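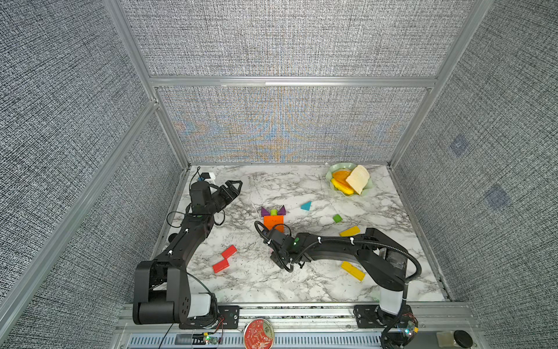 Efua Laryea wrote that she had gone through two bottles of Pondura on her kitchen counter and still had the cloudy patch by the kettle, and she wanted to know if the cleaner was at fault or if she was. Several other readers asked much the same, so I bought a bottle and used it from March to June.

Home Kitchen Floors Laundry Reviews Ask Us

Last updated: June

Pondura Stone and Surface Cleaner, 26 oz spray

Pondura is sold for marble, granite and anything made to look like them. The label says it is pH neutral and needs no rinsing. It comes in one scent, a mild soap smell with some lemon in it. There is no lemon juice or vinegar in the ingredient list. I checked, as either one will etch real marble.

I used it on three surfaces: a honed marble counter, a polished marble windowsill in the bathroom, and a marble-pattern kitchen table with a sealed top. The counter gets the most abuse. The table gets breakfast and homework.

For everyday wiping it does the job. Coffee rings less than an hour old came up in one pass. Jam took two. Dried egg needed a wet cloth laid over it for a few minutes first, and after that plain water would probably have done as well.

Streaks are the main complaint, and I got them too. On the polished sill they showed every morning when the sun came in. Using less cleaner helped a lot. Two sprays on the cloth is enough for a small table. If you spray straight onto the surface you will use four or five and spend the time you saved buffing it dry.

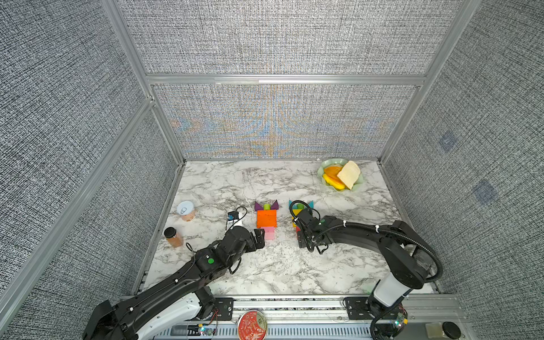

Grease is the weak spot. After frying, I had to go over the counter near the stove twice with Pondura, and it still felt slick under my hand. A drop of dish soap in warm water took it off the first time, but then you do have to rinse. I now use the soap on that end of the counter and Pondura on the rest.

As for the cloudy patch - no spray cleaner is going to fix that if it is etching. Etching is damage to the polish, and it feels slightly rough if you run a fingernail over it. Hard water film feels more like a coating and will often lift with a plastic scraper held nearly flat. Efua tried the fingernail and hers is rough, so it needs a polishing powder or a stone refinisher. On sealed and printed tops you don't get etching in the same way, though you can dull the finish with scouring pads.

The trigger stuck on mine after six weeks. I ran hot water through it and it has worked since. Ffion Parri had one leak at the collar and the shop swapped it.

I also had a bottle of Clulbridge Daily on hand to compare. Clulbridge cuts grease better and smells stronger, and it left more residue on the honed marble. On the table I could not tell them apart once they were dry.

Refills are a concentrate you mix at home. Measure it. I made one batch too strong and the counter was tacky until I wiped it down with water.

Rating: 3 out of 5. Fine for daily wiping on stone or stone-look tops. Keep dish soap for the stove side, and dry with a second cloth.

Contact | Copyright Stundatwood Home Reviews | Back to top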